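**Software engineer, manipulation planning and control (Fullard, Clulance project)**

Fullard is hiring one engineer for the planning and control side of Clulance, our software stack for bench-top insertion tasks. The post is full time, based at our office with two days a week from home, and starts in April.

You would take over the insertion planner. It is written in C++ with Python bindings and picks a target opening, an approach path and a wrist angle from a single fixed camera. It now passes 686 of the recorded test cases and fails 154. Most of the failures are pose errors on small openings or on parts that hide the one they are going into. Fixing those comes first. After that we want the contact controller moved to a steady 100 Hz loop, and the replay tool made usable by people who did not write it.

You will need:

- good C++ and working Python
- experience with motion planning or force control on real hardware
- some knowledge of camera calibration
- patience with logs

Experience with the Sakano driver library helps but we can teach it. 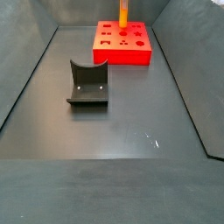
You would share the test bench with the perception team, who own the pose estimator, and with Lubis, our partner for fixtures. Code review is daily and short. Annual leave is 30 days plus bank holidays.

To apply, send a CV and one page on a bug you found hard to track down. There is no coding test. Interviews last half a day and include time at the bench.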